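Week 8: Indoor surfaces, light and colour
Lecture notes

Last updated: 19 September 2018

1. Where we are up to

Last week covered daylight entering a room from one side. These notes deal with what happens to light after it arrives, whether from a window or a lamp. You will need them for Assignment 2, which is due in October. Bring your lecture 7 notes on the lux and the lumen, as the definitions are not repeated.

2. Reflectance

The reflectance of a surface is the fraction of incident light it sends back. It is written as a number between 0 and 1, or as a percentage. Fresh white ceiling paint is usually above 0.8. Mid-toned timber sits somewhere between 0.2 and 0.4 depending on species and finish. Dark carpet can be below 0.1.

Illuminance is what falls on a surface. Luminance is what leaves it in a given direction, and it is the quantity the eye responds to. For a perfectly matt surface:

L = E x R / pi

where E is in lux, R is the reflectance and L is in candelas per square metre. Students lose marks every year by leaving out pi.

Worked example. A desk receives 390 lux and has a reflectance of 0.3. Its luminance is 390 x 0.3 / 3.14, or 37 cd/m2. Replace the desk with one of reflectance 0.6 and the luminance doubles, with no change to the lamp.

3. Matt and glossy finishes

A matt surface scatters light in all directions and looks much the same brightness wherever you stand. A glossy one also has a mirror-like component, so its brightness changes as you move. Most real finishes are a mixture. Satin enamel on a door frame is a good one to look at on the way home. 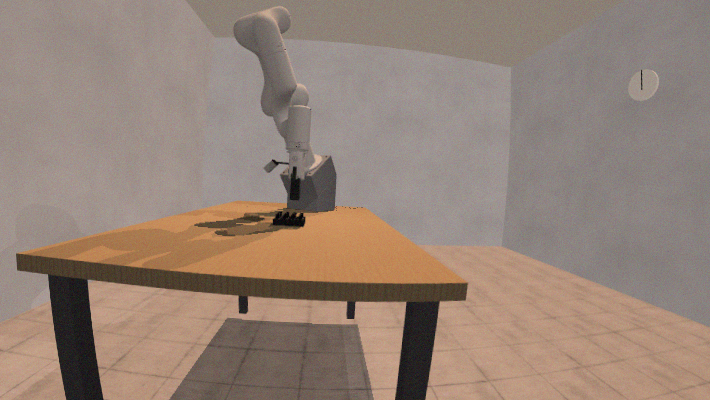

School of Architecture and Building, Interior Environments Group

4. Interreflection

Light leaving one surface lands on another, and part of it leaves again. In a closed room the total builds up as a series. If the average reflectance is R, the first bounce contributes R, the second R squared, and so on, giving a sum of 1 / (1 - R) once the direct light is included. With R = 0.5 the room holds twice the direct light. With R = 0.7 it holds 3.3 times as much.

The result assumes every surface has the same reflectance and that light is spread evenly. Neither is true in practice, but the estimate is good enough for a first pass.

Interreflection also carries colour. A red rug beside a white wall will tint the lower part of the wall. Check this before choosing a strong floor colour for a room where people match fabrics or paint.

5. Reading for the tutorial

Read the Lebrun chapter on wall finishes in the course reader and skip the section on historic pigments. Edgardo Bautista will take both tutorials this week and will bring the Skavham sample boards.

6. Tutorial problems

a) A wall of reflectance 0.7 receives 200 lux. Find its luminance, assuming a matt finish.

b) The average reflectance of a room is lowered from 0.6 to 0.4 by new carpet and curtains. By what factor does the total light change?

Work to two significant figures. Room 604, usual times.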